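Evening home repair classes return to Brultby

After a long spring without them, the evening home repair classes are coming back to Brultby this July, and if the talk in the bakery line is any guide, plenty of folks have been waiting for the news. The classes will meet every Monday at 6:30 p.m. in the old Randano building on the Pludovstead road, the same place as last year, though the entrance has moved to the side while the front steps are being rebuilt.

The course runs for six weeks and is meant for people who have never so much as changed a faucet washer. There are 26 places this time, up from 18 last year, when the list filled before the posters had even gone up and a good many neighbors were left disappointed. The first two evenings cover leaks and drains, the next two are given over to doors, hinges and drafty windows, and the last pair deal with what's behind the walls – how a household circuit is laid out, what a breaker does, and when it's time to put the screwdriver down and call a licensed electrician.

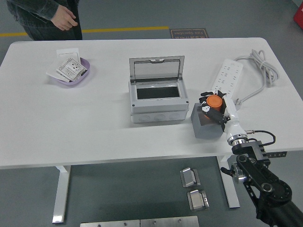
The fee is $78 for the full course, and that covers materials and a printed handbook to take home. Anyone who lives in Brultby or Pludovstead can ask for the reduced rate when they sign up, and there's no form to fill out for it, just a quiet word at the desk. Last year's students came from as far off as Yeon, which is a fair drive on a weeknight, and several of them have already asked to be put down for a second round.

It's a friendly sort of evening, by all accounts. People bring their own problems along (a photo of a stubborn toilet valve, a hinge in a sandwich bag) and the last half hour is left open for going over them together. One of last year's students fixed a kitchen drawer that had been stuck since her children were small, and she brought in a pie the following week to celebrate!
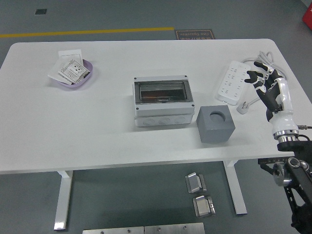

The tool library will open on class nights too, with 130 items to borrow for up to a week at a time. Returns can be dropped off any weekday before noon. Sign-up starts Monday at the town library's front desk, in person only for the first week and by phone after that. Parking is free behind the building, but the lower lot floods after heavy rain, so it's best to use the upper one if the weather has been bad.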